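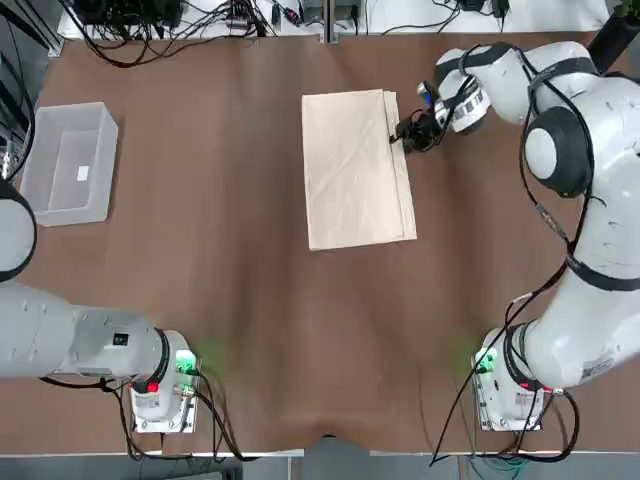 ok so my tiny portfolio had a day. Netix shares closed at 212 after touching 218 right before lunch, and I, a genius, was going to sell at 218 and went to make a sandwich.

Roltgate is down again. Fergal Moriarty told me in March to get out and I said let's see what earnings look like. We have now seen what earnings look like, Fergal.

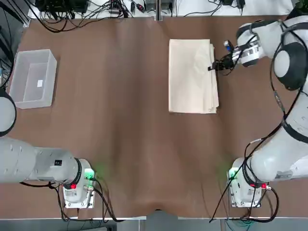
Still up nearly 4000 on the year though, mostly thanks to De Bruijn, which I bought because Gearóid Buckley wouldn't shut up about it!! I owe that man dinner.

Anyway I'm holding Netix till the rate decision. If it drops another 17 I'm going to be unbearable, sorry in advance. Doing a longer post on Sunday about bonds (yes, bonds) 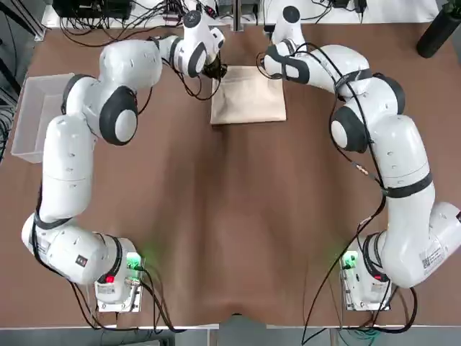
two arms, one envelope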